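Arm keeps misjudging where the bins are on a shiny table – lighting or calibration?

Posted in October by plolby_bench

Hi all, long time reader, first question. I'm doing a sorting build in a shared workshop in Brurstead, evenings mostly, and I've hit a wall I can't talk my way around. The job sounds easy. Pick up small building blocks, drop each one in the right colored bin. The arm is a secondhand one and the software is my own fork of Radebe, which I picked because the config files made sense to me on the first read (not much else did).

At night it's great! I ran 573 picks over a couple of evenings with the blinds down and hardly had to touch it. Then I came in at 2 p.m., same script, same bins, and it was like somebody had swapped the arm out. It reaches past the blocks, or it closes on nothing a good inch short, or it stops and tells me it sees a block where there's only bare tabletop. Frosted bins are worse than solid ones. The big brick-shaped trays it mostly finds, but then it goes for the rim.

What I've tried so far: redid the camera calibration 3 times, turned the exposure down until everything looked like a cave, and bumped the detection threshold. The threshold helped with the phantom blocks and then it started ignoring real ones, so I put it back. I haven't touched the table itself. It's a shared one and I'd need to ask before painting it or anything like that.

So is this light, or is my calibration junk and night just happens to hide it? I'd rather not buy another camera if I can help it.

3 replies

cledow_kit

It's light. Your calibration can't be junk at 2 in the afternoon and fine at night unless something is moving, and you'd have noticed that (check the camera mount anyway, give it a wiggle).

I went through the same thing with a glossy top. The detector sees a bright patch with a hard edge and decides that's an object. Exposure won't get you out of it, you're darkening the blocks along with the glare. What fixed mine was a big sheet of matte gray felt, cut to the table and held down with painter's tape along the back edge. No painting, and it rolls up when you're finished. Don't go with white. Black works too, but then you can lose dark gripper fingers against it if you're tracking those.

For the frosted bins, quit trying to detect them. Tape down corner marks, always put the bins back on the marks, and hard-code the drop positions. You only need vision for the blocks. I know it feels like cheating – I fought it for 2 months and I'd like those back.

One more thing. Save your raw frames from a bad afternoon before you change anything. I didn't, and then I had nothing to test against.

mostly_gears

get a better camera

rimshot_b

Agree with the felt. I'd look at your camera height too. If it's sitting low and looking across the table, you get far more reflection than you do looking down, and near things hide the stuff behind them. Our bench has the same kind of top and the same kind of bins, so you can judge for yourself:

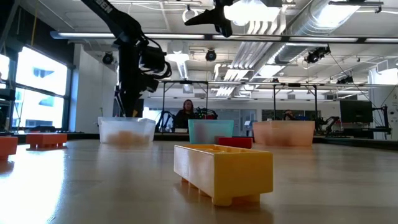 Our bench in daylight, seen from low down. Look at the shine on the left, and the red block behind the yellow bin.

From that angle the rim of the yellow one hides part of the block's top edge, so anything working out a center from the visible bit is going to be off. Could be some of your "reaches short" picks right there. Move the camera up and tilt it down as steeply as your mount allows, then recalibrate once and leave it alone.

If you can't move it, mask off the part of the table where the glare lives and keep blocks out of there. Crude, but I got through 2619 picks that way before I got around to building a proper mount.

On the rim thing, in Radebe there should be a setting for the approach height. Raise it a bit so the fingers clear the tray before they come across. Mine was way too low out of the box.

plolby_bench (original poster)

Thank you both, felt is on the list for this week and I've asked about putting a longer post on the camera. Hard-coding the bins hurts my pride but okay. Saved a folder of bad frames this afternoon, will report back once I've run the same set on the new surface.

Contact | Copyright Cledow Makers Help | Back to top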